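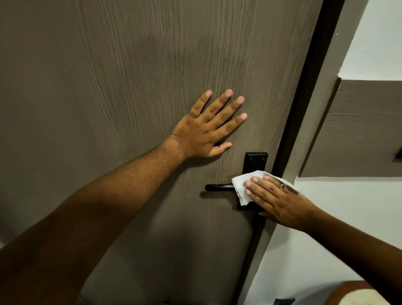
News > Local > Housing

HOUSING & NEIGHBORHOODS

Firholm to replace apartment doors over next year, starting with oldest buildings

By Nayeli Rengifo
September

Tenants in the Harasym apartments will get new front doors under a fire safety program approved Wednesday by the Firholm housing authority.

The program covers 612 apartments in six buildings. Work begins next month in the two oldest buildings on Tollex Street, where 137 doors are to be replaced before the end of winter. The remaining buildings will follow in stages through next fall.

The authority's board voted for the plan after a review of its older properties found that many entry doors no longer closed fully by themselves. In a hallway fire, an apartment door that stays open lets smoke into the unit and out of it. State rules for buildings of this height require doors that close and latch without help.

Irja Juntunen, the authority's director of property, told the board that repairs had been considered first. New closers were fitted on one floor last year, but gaps along the edges of the older doors remained.

"We could keep adjusting them every few months or we could replace them," Juntunen said. "The board asked us to price both, and replacement came out cheaper over ten years."

Each new door is rated to hold back fire for 60 minutes and will come with a new frame, closer, peephole and lock. Residents will get two keys per adult on the lease. Extra keys can be ordered from the management office.

Installation should take one working day per apartment. Someone over 18 has to be home when the crew arrives, or tenants may sign a form letting building staff open the unit. Letters with dates will go out at least 42 days ahead. Pets need to be kept in a closed room while the work is going on.

Rents will not change because of the project, according to the authority. The money comes from its capital repair fund, part of which had been set aside for parking lot paving. The paving has been moved to the following year.

Several tenants spoke at the meeting, most of them in favor. Salamatu Quansah, who has lived on the fourth floor of the north building for nine years, asked whether the new doors would be too heavy for older residents and children. Her mother, who uses a walker, already has trouble with the lobby entrance, she said.

Juntunen said the closers can be set to a lighter pull within the limits of the fire code, and that tenants who need this should mark it on the form that comes with their letter. The lobby doors are not part of the program.

Zodwa Du Plessis, the only board member to vote no, said she supported new doors but wanted a second round of bids. The contract went to Nundum, a regional builder that also handled last year's window work.

Tenants with questions can stop by the management office on Tollex Street weekdays from 9 a.m. to 4 p.m. Letters will be sent in English and Spanish, and other languages are available on request.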